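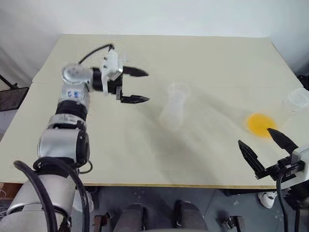
Two-arm cup handling on the tabletop station, Grestville laboratory.

25 May 2026

Reports on robot learning usually lead with a success rate. The Greder group believes this habit deserves a second look, and our own cup trials are the reason we say so.

The task is plain. Two arms work over one table with clear plastic cups, and a policy trained on human demonstrations must pick up a cup and set it down upright at a marked spot. By the usual measure, our newer policy and the older one it replaced came out level. A reader of the summary table would conclude that a season of work had bought nothing.

The recordings told us otherwise. The older policy closed its fingers early and often knocked the cup before holding it. It then recovered, sometimes after three attempts, and the trial was marked a success. The newer policy slowed down before contact. It failed as often, but it failed by stopping short, and a cup left standing can be tried again.

Clear cups make the matter harder to ignore. A transparent wall against a pale table gives a camera very little to work with, and a cup in motion gives it less. We chose the cups for that reason, and we would ask other laboratories to resist the bright, opaque objects that flatter a method.

Our colleagues at Clurkdale have objected that grading the manner of a grasp brings human judgment into a number that should be free of it. The concern is fair. Yet the Ertürk protocol, which we adopted in July, asks only for two extra entries per trial: contacts before the grasp, and the state of the object at the end. Both can be read from video by a person with some training.

We will continue to publish success rates — funders expect them, and they have their use. They should no longer appear alone.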